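Skála Natural Stone
Search our site Enter keyword Go
Last updated: September

Stone yard assistant and junior slab selector wanted

Skála is a stone yard and cutting workshop. We buy marble, limestone and granite in slabs, we keep them in our yard, and we cut them for kitchen fitters, stair builders and restorers of old houses. Our team has 8 people at present and we are looking for one more.

The work is in two parts. In the mornings you will help in the yard: receiving deliveries, checking each slab against the delivery paper, writing its number on the edge and putting it in the correct rack. In the afternoons you will be with our customers. Many of them come with a drawing and do not know which stone they want. You walk with them between the racks, you listen, and you help them to choose. After some months you will also learn to mark the slab for cutting, together with our saw operator.

We would like you to have:
- good eyes for colour and pattern, and patience for looking
- a forklift licence, or the wish to get one (we pay for the course)
- clear handwriting, as we still keep a paper book beside the computer
- enough English to speak with customers by telephone; other languages are very welcome
- safety boots of your own size. Gloves and helmet you get from us.

Experience with stone is not necessary. Two of our best colleagues came from a bakery and from a bookshop. It is more important that you are careful, because one wrong movement with the crane can break a slab which a customer has waited for since spring.

We offer a permanent contract after a trial time of 10 weeks. The working day starts at 7.30 and finishes at 16.00, with a warm lunch which we eat together in the office building. The yard is outside and partly under a roof, so please think about winter before you apply. It is cold work in January and we do not want to hide this from you. The bus from Rurnen stops in front of our gate, and there is a dry place for bicycles.

For larger orders we work together with Domell, who make the steel frames for our tables and worktops. It is possible that you will visit their workshop sometimes, and your travel is then paid. We hold 900 slabs in the yard in a normal season, and next year we open a second hall at Idesov, so there will be room to grow for a person who wishes it.

How to apply: please send us a short letter and your CV, or bring them to the office before noon. A photograph is not needed. In the letter, tell us about one object or material that you like to look at, and why. We read every letter and we answer also when the answer is no.

If we invite you, the visit takes one morning. You will first have coffee with the team, then a walk in the yard, and then a small exercise at the racks. We ask you to tell us in your own words what you see in one stone, as you would tell it to a customer on the telephone. With a dark brown-grey marble like this one, for example, we would be happy to hear about the thin white and cream veins which fork and join again, and about the long bright one going down to the right, for a customer will surely ask if it can stay whole in his worktop. There is no wrong answer and you may take your time. Afterwards we show you the saw, and you can ask us anything about the pay, the holidays and the work. 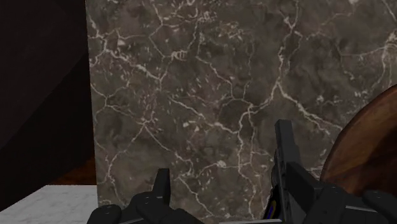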